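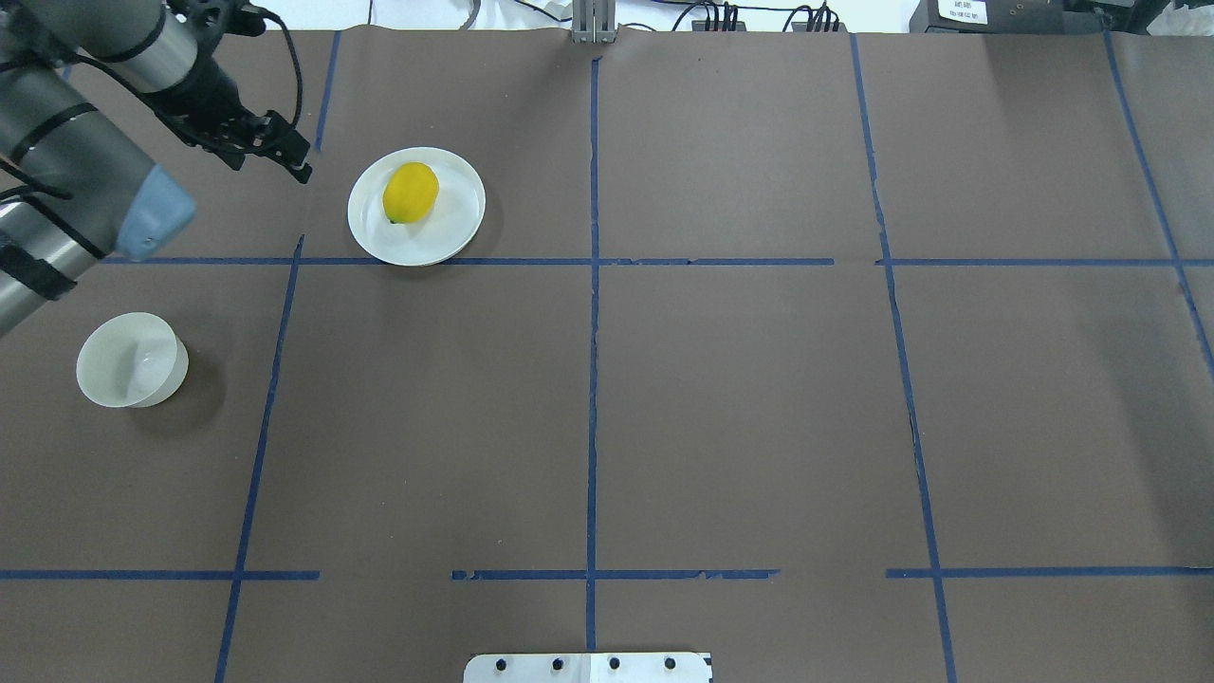
Ticket: Boltiron response surface comes back flat on small datasets

Opened Dec 22, 2023
Product: Boltiron, combination dosing module
Site: Brenton
Status: Resolved

First of all, we love this module! It has changed how we plan our combination work, and the whole group fights over who gets to run the next fit. So please read this as a report from very happy users who are stuck.

The set has five drugs and 40 dose combinations, with two replicates of each. When I load it and press Fit, I get a response surface with no slope in any direction. Every drug is scored as having no effect, which can't be right (one of them kills nearly everything at the top dose, and you can see that in the raw plate values). The log shows this line and nothing else:

WARN 34 rows dropped before fit

What I tried, in order:

Restarted and loaded the file again. Same flat surface.

Ran the Vasiliauskas demo set that comes with the install. Beautiful curves, quick fit, all good, so the install looks healthy.

Turned off outlier removal. The warning stayed, and the row count in it stayed the same.

Averaged the replicates by hand and loaded the means. The surface had a little shape this time, but the interaction terms were all blank.

Opened the file in a text editor. Low doses are written by our plate reader export as "<0.1" and I wondered if that mattered. I didn't want to start changing values without asking.

I can send the file with the compound names taken out. If there is a log setting that tells me which rows were dropped and why, I'd be thrilled to turn it on and send that too.

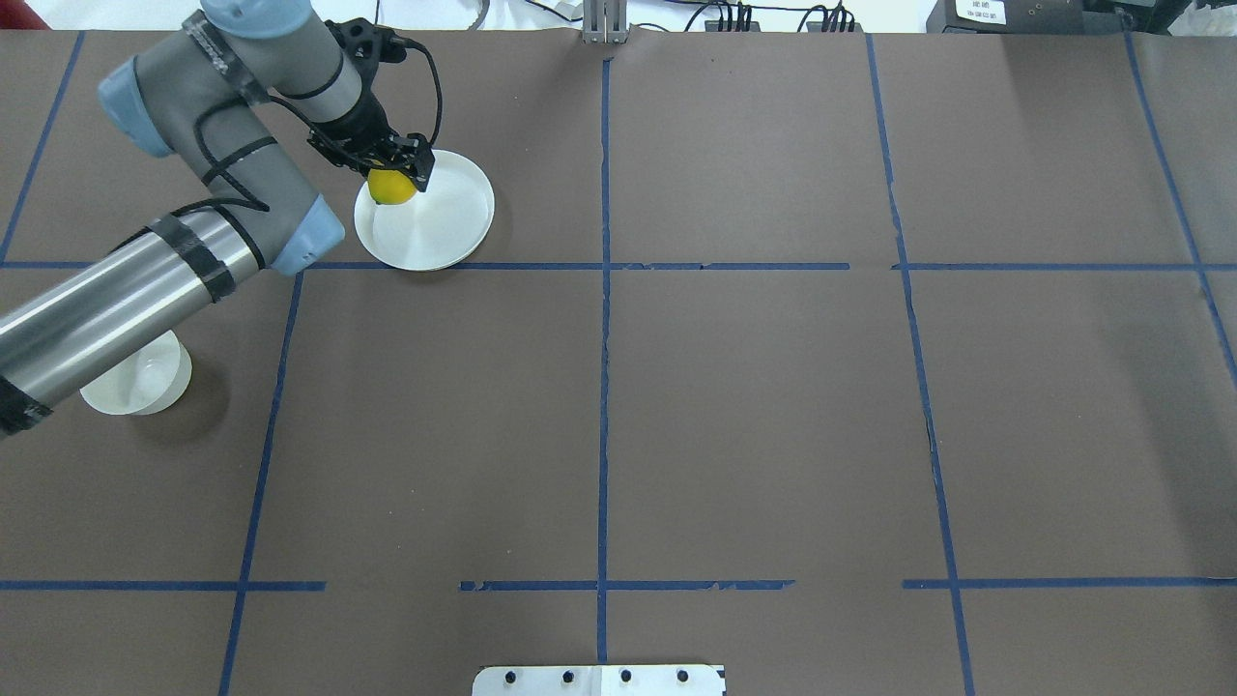 Proma support replied that the "<0.1" entries were the cause. The dose column is read as numbers only, and any row with a symbol in it is thrown out before the fit starts, so outlier removal never gets a say. They asked us to put the real pipetted dose in each of those cells, keep both replicates as separate rows, and set the log level to Detail for the next run.

Update from Brenton: it works!! I pulled the pipetted doses from our plate map, fixed the column and ran the fit again. No warning, and the surface has a lovely ridge between two of the drugs that we had been hoping to see. The interaction terms are filled in as well. Detail logging is great, by the way, it lists each row with a reason. Could that be the default in December's patch?

Proma support: request passed on to the Boltiron developers. Closing this ticket; reply here to reopen it.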